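Apuntes de clase: el archivo doméstico, o qué papeles guardar y cómo
2021-07-23 – Por Myung-ja Ban
Imprimir | Enviar por correo electrónico

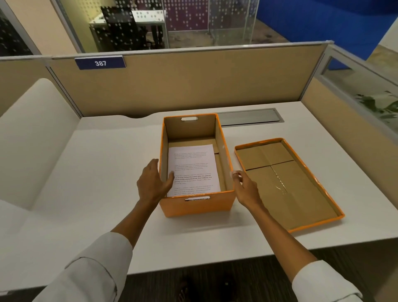
¿Por dónde se empieza a ordenar los papeles de una casa?

Por lo más reciente. Lo de este año lo tienes fresco y lo clasificas casi sin pensar; si empiezas por las cartas de la abuela, te pasas la tarde leyendo (lo sé bien, me ha pasado más de una vez).

Vamos con lo que vimos en la sesión. Yo trabajo siempre con 3 grupos: lo que caduca, lo que no caduca y lo que me da pena tirar. En el primero van facturas, garantías y recibos. En el segundo, escrituras, títulos y partidas de nacimiento. El tercero es el peligroso – y el más bonito, claro – porque ahí caben postales, dibujos, entradas de cine y hasta la lista de la compra de un verano.

Para el caso práctico usamos el archivo de la familia Lalen, que Da-eun Seok ordenó el pasado enero. Eran más de 600 papeles sueltos, sin fecha en muchos casos. Después de quitar duplicados y propaganda se quedó con 469, ¡y 34 eran cartas de una misma persona! Esas cartas las dejó juntas, en el orden en que las encontró, y a mí me parece un acierto: el orden de quien guardó también cuenta cosas.

Algunas notas sueltas que me pedisteis por escrito:

Nada de clips metálicos ni gomas, que se oxidan o se pegan. Una tira de papel doblada sirve igual.

Las fechas, a lápiz blando y por detrás. Si dudáis, poned la década entre corchetes.

El papel térmico de los recibos se borra. Fotocopia y listo.

Humedad: lejos del baño, de la cocina y de la pared que da al norte. En Helormont, con los inviernos que tenemos, yo tampoco usaría el trastero.

Para el próximo día, traed diez papeles vuestros, mezclados, y un inventario de una página con fecha, tipo de documento y procedencia. Si no sabéis la procedencia, escribid «desconocida» y seguid adelante. Empezaremos con los sobres, que se nos quedaron pendientes.

Imprimir | Enviar por correo electrónico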